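**Lelgate cell, weekly maintenance meeting**
Tuesday, 9.30, small meeting room
Chair: Eliécer Bermúdez
Apologies: Szabó (on site at Andora)

**1. Last minutes**
Agreed. The spare belt for the infeed has come and is on the shelf.

**2. Gripper service**
The cell has now passed 3,000 cycles since the last service. Eliécer wants the gripper taken off and greased before the Isus job starts. The work will be done on the late shift and should take 2 hours. Finger pads to be changed at the same time. The old pads are to be kept and measured, as the wear on the last set was uneven.
Action: Eliécer

**3. Rest position**
The rest position over the table was raised by 12 mm in January and the change never went into the set-up sheet. Anyone restoring from the sheet would get the old height. The sheet will be corrected and the old copy by the cell door thrown away. The simulation model already has the new value.
Action: Szabó

**4. Table model**
The render from the simulation was looked at. Shadows now fall on the table top. It was agreed to leave the surface texture alone until the table height has been checked against the real cell at 3 points.

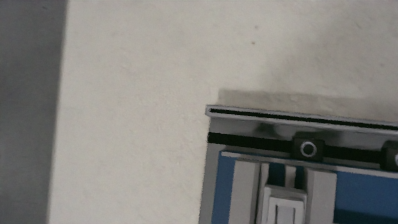

*Item 4: simulation render, upper left part of the device over the cream table top.*

**5. Cable check**
Put off to the next meeting. The cable ties have not been ordered.
Action: Eliécer to order

**6. Any other business**
The cell door key is to go back on its hook after each shift.

Next meeting: same time and room.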